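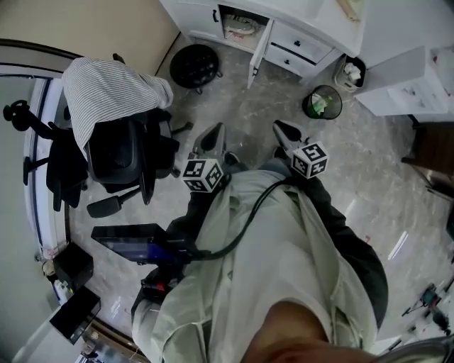
Page last updated: May

Chapter 3
Seats, Sinks and Shared Rooms

Many small workplaces have no separate closet or washroom. Clothes end up on the furniture. A mesh office chair with a striped cloth over its back is a familiar sight, and a low stool on casters is often left close by.

This chapter looks at how such rooms are laid out. Nayara Cavalcanti's plan of the Brostmont rooms, on page 218, is used throughout – keep it open as you read. We begin with water, then turn to seating and storage.

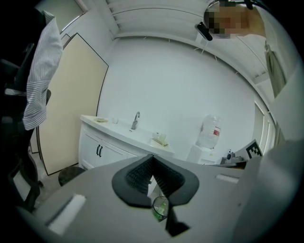

Figure 3.2 White vanity with sink and faucet, water dispenser to the right.

A sink and drinking water on the same wall save steps. They also bring people to one spot.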